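Perforated vinyl vs. solid print on the inside of a booth: moire, glare, cleaning
Forum: Wide Format and Panel Printing > Materials
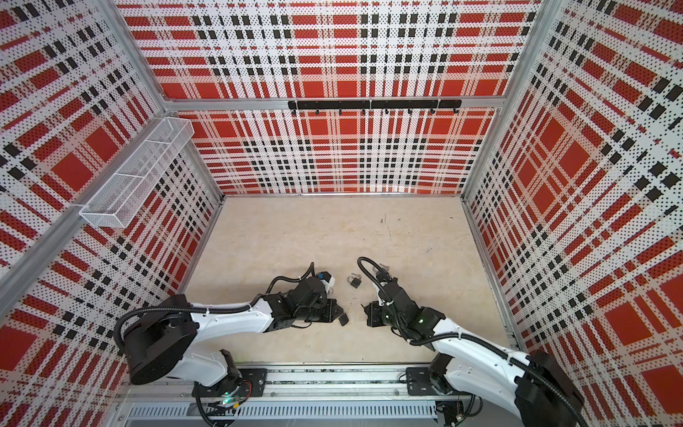

Red, white and black plaid on three perforated panels, aluminum extrusion framing.

halftone_hal
Posted Thursday, December 18, 2025

I have a quote to get out for wall panels on a trade show booth in Clilevdale. The customer, Pikard, wants a large plaid repeat on perforated stock, three walls, viewed from inside and from above off a mezzanine. My concern is the small black squares in the pattern. On my test strip they break up where the holes fall on an edge. The red areas hold up fine at normal distance but look speckled close in.

Questions:
1. Is there a minimum feature size you work to on perforated material?
2. Do you rotate the art a few degrees off the hole grid?
3. Does anyone laminate this, or does that defeat the purpose?

kerf_and_bleed
Minimum feature is nine hole pitches for anything with a hard edge. Below that the edge reads as a sawtooth. For a plaid I would scale the repeat up until the smallest square clears that number and leave the rest alone.

Do not laminate unless you need optical clarity through the holes in rain. Indoors it only adds glare.

substrate_nine
Disagree on nine. It depends on open area. At 20 percent open you can go a lot finer. At 50 percent you are throwing away half the ink and nine is optimistic. OP, what is the open area on your sheet?

halftone_hal
Spec sheet says 20. It is the Lennox rigid panel, pre-punched, printed flat. So no stretch to worry about.

substrate_nine
Then your black squares should survive. Check that the white underbase is not choking the holes. That looks the same as bad registration from six feet away and people chase the wrong problem for a week.

oldflatbed
Rotating the art is bad advice for plaid. A floral, fine. With plaid the customer will put a level on it. The walls also meet at corners, so a rotated pattern climbs on one side and drops on the other, and the bands will not meet. Keep it square and change the scale.

kerf_and_bleed
Nobody told him to rotate it, he asked.

oldflatbed
And I answered.

plotter_west
On the view from the mezzanine: steep angles compress the pattern and the lines will appear to run together toward the floor. You cannot correct for that in the file without making it wrong from every other position. We tried pre-distorting a check pattern for the Brendusent lobby in September. It looked right from one spot on the stairs. Reprinted the job square at our own cost, $3,675.

halftone_hal
Noted. I will not offer it. What about fastening? Plan is slotted extrusion with the panel edge in the slot.

plotter_west
Leave 13 mm of unprinted border if the slot plus gasket hides it. Printed edges scuff on insertion and the red shows it worst.

substrate_nine
Vacuum with a brush head for cleaning. Wet wiping pushes dirt into the holes and it stays there.

kerf_and_bleed
Compressed air from the back works better, if you can get to the back.

halftone_hal
Second strip printed with a thinner underbase and the repeat scaled up. Edges on the black squares are acceptable at arm's length. Sending the quote with the border at 13 mm, no laminate, art square to the panel.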